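Rye crackers, third batch

I've been making crackers since March, mostly to use up the sourdough starter I'd otherwise pour away. The first two batches were too thick and went soft by the next morning. I've changed a few things and this lot is better.

The dough is 1000 g of flour, two parts rye to one part plain, with the discarded starter, oil, salt and enough water to bring it together. My scales said 1007 and I left it at that. It makes a lot, so halve it if you only have one oven tray.

Rest it for an hour, then roll it out as thin as you can – thinner than you think, until you can see the worktop through it. I use a pasta machine now, on the last setting but one. Prick it all over with a fork.

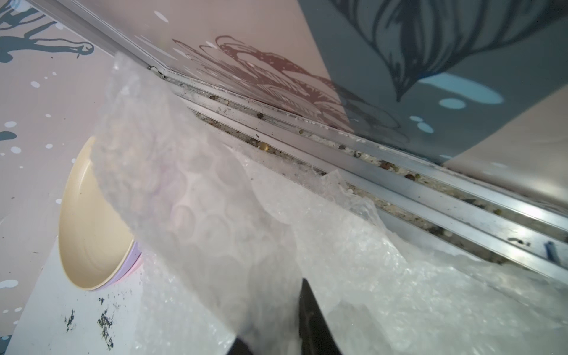

They go in at 180°C for 13 minutes, and I turn the tray halfway through. My oven is hotter at the back, so yours may not need it. Leave them on a rack until they are completely cold before you put them in a tin.

Jabari Temba asked in the comments whether you can leave out the oil. I tried it with a small piece of dough and it came out hard and rather dull. Butter works, though the crackers brown faster.

We had ours with soup and some strong cheddar. Next time I want to try caraway seeds, or maybe black pepper.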